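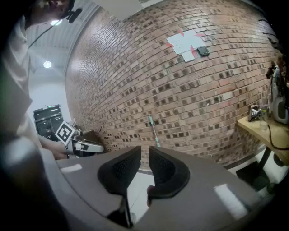 图 4-1 手持夹爪示教现场，腕部相机视角。对侧夹爪顶部装有黑白方形标记。

第四讲 示教数据的获取：手持示教与遥操作

4.1 问题设定

模仿学习所需的数据为观测与动作的配对序列。记时刻 t 的观测为 o(t)，动作为 a(t)，一条示教即一段有限长的序列。本讲讨论 a(t) 由谁产生、由什么设备记录，以及记录误差如何传到策略上。训练算法见第六讲。

4.2 三类获取方式

（1）拖动示教。操作者直接推动机械臂，关节角由编码器读出。运动学上必然可行，缺点是操作者的手臂常进入相机视野，双臂任务需要两人配合。

（2）遥操作。主端与从端分离，操作者通过主手或手柄下发指令。观测与部署时一致，但存在延迟，接触力一般无法完整回传。课程实验使用 Rultent 主手，从端为 Kukum 六轴臂。

（3）手持夹爪示教。操作者手持与机器人末端同构的夹爪完成任务，相机固定在夹爪上，末端位姿由视觉与惯性数据估计。采集时不需要机械臂在场，代价是轨迹可能超出目标机械臂的工作空间，须在后处理中检查。

图 4-1 属于第三类。近处两根黑色指端带有弧形软垫，表面有细点状纹理。指端始终位于图像下部，开合宽度可由图像直接估计，也可由编码器读取，两者应互相校验。

4.3 位姿估计与标记

单臂任务只需末端相对于起始时刻的位姿。双臂任务还需两只夹爪之间的相对位姿，记为 T(LR)。若两路轨迹各自独立建图，坐标系之间相差一个未知的刚体变换，须先对齐。

常用办法有两种：其一，两路视频共用一张预先建好的地图；其二，在夹爪上安装方形标记，由对侧相机观测后解算 T(LR)。第二种办法受视角限制，标记倾斜过大或部分遮挡时，解算结果会在两个姿态之间跳变。处理时应设重投影误差阈值，超过阈值的帧不参与对齐。

墙面纹理对建图有影响。砖墙特征点多，但排列周期性强，容易产生误匹配；大面积白墙则特征点不足。正式采集前应先录一段建图视频，绕工作区缓慢移动，包含远近两种距离。

4.4 时间同步

图像、惯性数据与夹爪开度的时间戳来源不同。设图像延迟为 d1，开度延迟为 d2，对齐时以图像时间为准，将其余信号平移后插值。延迟须逐台设备测定，不得沿用其他设备的数值。本课程的两只 Vestenero 夹爪分别标定，结果写入各自的配置文件。

4.5 采集规程

a. 每次开始前，将夹爪完全张开再完全闭合一次，用于标定开度。
b. 起始姿态在桌面范围内随机选取，不要固定在一处。
c. 动作保持连续，速度以图像不出现明显拖影为限。
d. 失败的示教单独存放，不要删除。
e. 更换操作者时新建分组，评估时按操作者划分训练集与测试集。

4.6 数据筛选

上一轮课程数据共 194 条示教，其中 29 条因位姿跟踪丢失被剔除，主要出现在夹爪贴近桌面、视野被物体占满的阶段。剔除前应先查看丢失发生的时刻：若集中在抓取瞬间，直接删除会使剩余数据偏向容易的初始位置，应补采而不是只做过滤。

可行性检查使用 Qudah 工具包，对每条轨迹逐帧求逆解，并检查关节速度上限。任一帧无解，则整条标为不可行。

4.7 作业

1. 推导两路独立轨迹对齐所需的最少标记观测帧数，说明退化情形。
2. 取一条双臂示教，分别用共用地图与标记两种方法计算 T(LR)，画出平移分量之差随时间的变化。
3. 将开度信号人为平移 6 帧后重新训练，比较抓取阶段的动作误差。

作业数据的说明文件由 Darragh Duggan 整理，字段定义以该文件为准。

讲义修订：2023年4月15日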